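Two-arm robots learn nesting tasks faster when trained on their own mistakes, Kaewkla lab finds

A research group at Kaewkla has found that two-arm robots learn to stack and sort household objects more reliably when part of their training comes from attempts that went wrong and were then put right by a person.

The method, which the group calls Vistgate, was tested over the winter on a set of short tabletop jobs. The results were released in March along with the training recordings and the code used to run the tests.

Most robots of this kind learn by copying. A person steers the arms through a task many times, the movements and camera views are recorded, and a computer model is trained to produce similar movements when it sees a similar table. The weak point is well known to people in the field. The person steering is usually good at the job, so the recordings show very few slips. When the robot makes a small error of its own, it ends up in a position it has never seen, and the next movement is often worse.

"If you only record clean runs, the model has no idea what to do after a bad grasp," said Yupin Noiphan, who led the work. "It closes the fingers on air and carries on as if it had the bowl."

Vistgate changes how the second half of the recordings is made. The group first collected 1,000 ordinary demonstrations and trained a model on them. That model was then allowed to run by itself while an operator watched. When the operator judged that a run was going wrong, they took control, brought the arms back to a workable position and finished the job. Another 1,000 recordings were made this way, for a total of 2,000.

Only the part after the takeover is used as an example to copy. The stretch before it is kept and marked as something to avoid, and the model learns to estimate how close it is to trouble. During a run, it checks that estimate before each short group of movements. If the estimate passes a set limit, the arms slow down and the model picks a new plan from the latest camera views.

The main test was bowl nesting, in which plastic bowls of different sizes have to end up one inside another. It sounds simple, but the rims are curved, and a bowl gripped a little too low tends to tip as it is lifted. Large bowls also block the view of small ones, so the robot may have to move one object before it can find the next. 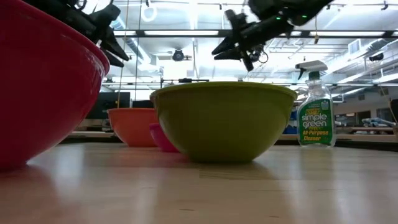
Page last changed: March, 4:15 p.m.

A model trained on 2,000 clean demonstrations finished the nesting task in 49 percent of test runs. The Vistgate model, trained on the same number of recordings, finished it in 90 percent. Both used the same arms, the same grippers and the same amount of computing time for training. A run counted as finished only if every bowl was nested and both grippers were clear of the stack.

Ratree Saithong, who ran the tests, said most of the gain came from second tries. The two models were close to each other on the first grasp. After a missed grasp, the model trained on clean runs seldom recovered, while the Vistgate model usually opened its fingers, backed off and came in again from a different angle.

The new method did not help with everything. Clear objects remained a problem for both models, and the group reports that neither could dependably pick up an empty drinking glass. Glare on a shiny table also raised the trouble estimate when nothing was wrong, which made some runs slow. Changing the limit fixed this for one table but had to be done again for the next.

There is also the cost in operator time. Watching a robot and deciding when to step in is more tiring than steering it from the start, and operators did not always agree on when a run had gone bad. Chanida Chaiyaporn, who trained the operators, said the group settled on a written rule after the first weeks: take over when the arms have repeated the same failed movement, or when an object is about to leave the table.

Denise Whitlock, an engineer at the equipment maker Brellus who was not part of the study, said the comparison was fair but narrow. "Bowls are forgiving. You can drop one and pick it up again," she said. "I would like to see the same numbers on something that spills or breaks."

The group plans to try that next. Flora Crichton of Sarnska, which paid for part of the work, said the coming round will include pouring, wiping and handling soft packages, with the two arms passing objects between them - a step the current model was not trained to do. Recording for the pouring task has started, and the group expects to release those runs under the same terms as the first set.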